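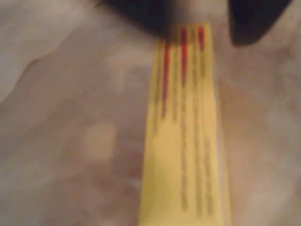
## Four months with the Sindgate sorting arm

I run the returns room at Hatex. Stuff comes back from stores, we look at it, and it goes to resale, repair or recycling. In August we got a Sindgate arm for the second bench, and since I'm the one who grumbled loudest in the meeting, I got to be the one who writes it up for the other sites. So, hi!

The short version: I like it more than I planned to, and I would still change three things.

On a decent day it gets through 551 pieces between the morning bell and 3 p.m. Before, two of us did 689 together on that same bench, and our shoulders knew it. So no, it isn't faster than people. What it does is keep going at one speed through lunch, and I get to spend my time on the items that need somebody to think (is this a repair or is somebody trying to return a coat they wore all winter?).

Good stuff first. The reach is generous, the stop button is where your hand lands, and teaching it a new item takes me less than a coffee. Small plastic parts go fine. I keep a plain cloth down on the bench under everything — the hard top sent round things rolling, and I was sick of crawling after them.
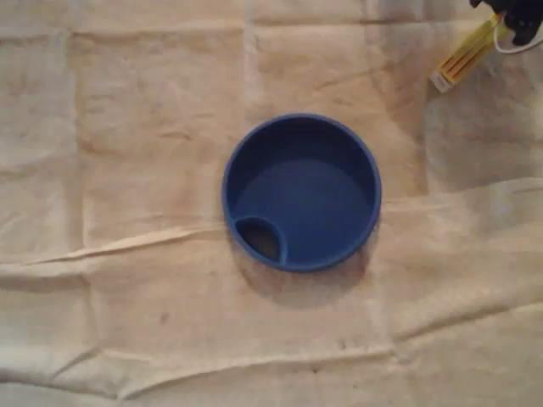
## What I don't love

Soft goods. Anything padded or floppy slows it way down, and tags are the worst of it. A stiff card tag is okay. A fabric label that hangs and folds over itself can take four or five tries, and then the arm just parks and beeps at you until you come over. I had 261 of those beeps in one week. You start hearing it at home.
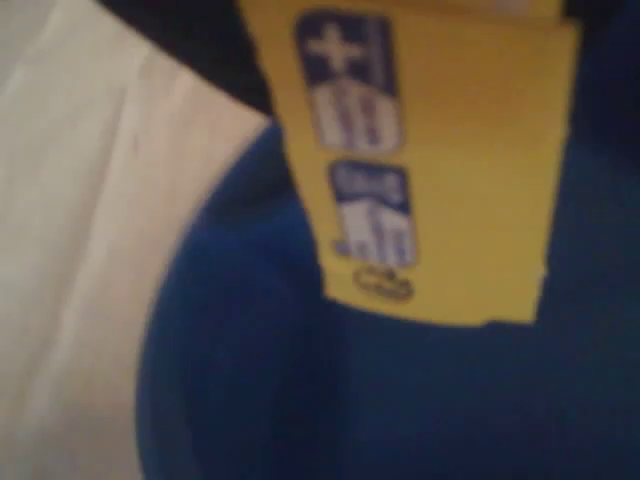

Bülent Karakaya on the late shift got his beeps way down by smoothing each item out before it goes on the bench, which works great, but now that's his job for half the evening and he's not thrilled. I don't blame him. He used to do repairs. If management wants the arm on soft goods, they should put his repair hours back in writing, and I've told them so.

The Jivesov site has the older Başaran model, and the folks there say theirs is quieter but much fussier about light. I'd take ours.

Would I buy it again? For hard goods, yes. For clothing and bedding, wait for the next gripper. And ask about volume control for that beep before you sign anything!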